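Nekitville to Check Kitchen Measures at Licensed Home Bakeries

4 Aug 2025

Nekitville will begin checking the volume of measuring cups and spoons used by licensed home food producers, under a rule the town adopted in June. The rule applies to producers who sell baked goods, dry mixes or preserves by volume at the James Street market.

Each cup is filled with water at room temperature, leveled at the rim and emptied into a graduated cylinder. A cup marked 200 ml passes if the measured volume is within 10 ml of the marking. Cups of 50 ml or less are weighed full and empty on a bench scale, and the volume is calculated from the difference. Sets that fail may still be used at home but may not be used to portion goods for sale.

Plastic cups with printed markings must be replaced when the printing is no longer readable. Molded or stamped markings are accepted without a time limit. Nested sets may be submitted together, but each piece is recorded separately.

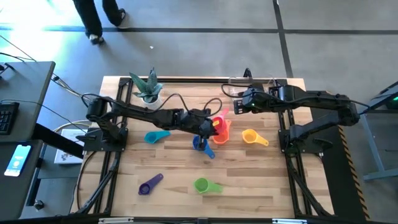 Measuring cups, including one blue and one red, on a light wooden butcher-block tabletop.

Producers can bring cups to the Wuder Building during office hours. Cups must be clean, dry and labeled with the license number. There is no fee for the first check. Results are mailed to the address on the license.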